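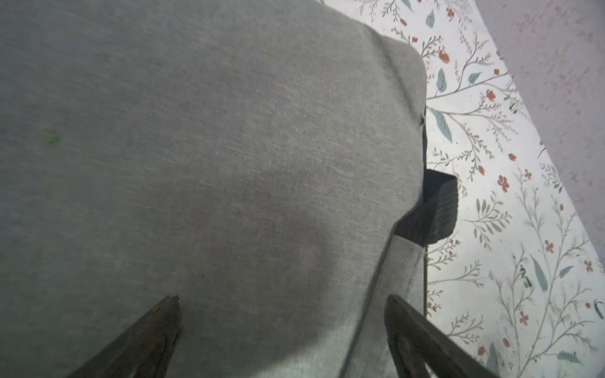 Minoru Kikuchi objected to the word "quilt" in the previous minutes. What the group agreed in December, he said, was a coverlet, and a coverlet has no batting. The secretary replied that it had been called a quilt by everyone present, including Minoru, but has changed it.

Minutes of the Binholm Sewing and Mending Circle
Upstairs room, 7 p.m.
Apologies: Okabe (train), Arnik (no reason given, none requested)

1. Minutes of the last meeting
Approved with the change above, and with a second change, also from Minoru, restoring a comma.

2. The thread order
The Soltamine order has come. We asked for 60 spools of the gray-green and received 60 spools of a color the packing slip calls Fern. Held up to the window it passed. Held up to the ceiling light it did not. A long exchange followed on which light people generally sit under while looking at a coverlet. Agreed to keep the Fern for hems and linings, and to write to Soltamine quoting order 2257, in a firm tone. The secretary to supply the tone.

3. The Binholm coverlet
Four blocks are finished and three are promised. The corner block has been done twice, by two members who each understood it to be theirs. Both are good. Both members were in the room, so the chair moved quickly to the matter of the backing.

Plain muslin was proposed and seconded. Minoru spoke for a print, on the ground that the back of a thing is where the owner gets to enjoy herself. A vote was called and then put off until someone could say how many yards we already have. The cupboard was consulted. It contained muslin, but also a good deal of brown corduroy from before anyone's time, which has now been on the agenda of three meetings without being on it.

Action: measure the muslin. Action: do something about the corduroy.

4. Repair evening
Went well, by our standards. Most of what came in was zippers, despite the notice saying no zippers. One gentleman brought a tent. The tent is still here, as we told him it would be ready by this meeting, and he may turn up during item 6. (He did not.)

It was suggested that the notice be reworded. Suggested wordings were "No zippers, please," "Absolutely no zippers," and, from the back, "Zippers by arrangement," which is how we got into this. Left as is.

5. Patterns and prints for spring
Large florals are wanted for the tote bags, and small ones for the linings. The chair reminded members that a big motif has to be centered before cutting, and that last year's bags included several with half a flower and one with what a customer took for a cabbage. The cutter of that bag asked for it to be recorded that it sold first. Recorded.

Small vines were generally liked. Burgundy was liked by everyone except the two people who would have to wash it.
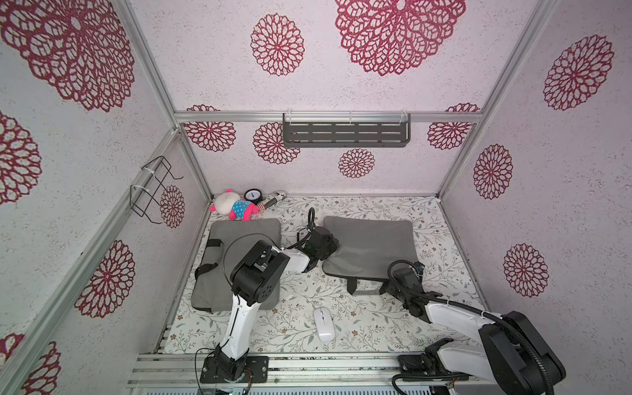

6. Any other business
The big iron is spitting again. Members are asked to use distilled water and to stop saying that they do.

The good shears were found in the drawer marked Good Shears, where they had not been looked for.

Okabe arrived at this point and asked whether the backing had been settled. The chair said no. Okabe said she preferred muslin, and item 3 was reopened for as long as it took to close it again.

7. Next meeting
Same room, same time. Whoever has the key to the cupboard should bring it, and should also let the secretary know who they are.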